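Tuesday, February 9, 2021

Tonight I wanted to go to bed early, but I started to prepare the bag for badminton and then it was already past ten. We have the hall in Melden again, for the first time after the long pause in January. Mei-kuen Leung wrote to everybody in the group and asked who will come. I answered in one minute, I was so happy.

My racket needs a new grip. The old one became sticky and it leaves small black pieces on my hand. I put the last spare grip on it, a little crooked at the bottom, but I think it will hold. Maricel Ocampo always makes hers perfect and I should ask her to show me one time.

For the shuttles I decided to go with plastic, the yellow kind. Ho-yin Tsang likes feathers only — he says the plastic ones fly too fast and fall strange. Maybe he is right, but he hits so hard that a feather one lives for two rallies with him, and I am the person who buys them. Tsung-han Lo doesn't care, he plays with anything.

I must also remember the indoor shoes, because last time I forgot them and had to sit on the bench and keep the score. And water, and a towel, and the key for the small lock. My shoulder is still a little stiff from carrying the shopping, so I will warm up well and not play the first game.

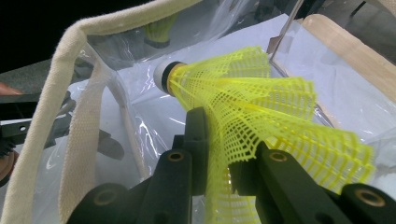

Can I use the same plastic shuttle for the whole evening? Usually it is possible, if the skirt keeps its shape and nobody steps on it.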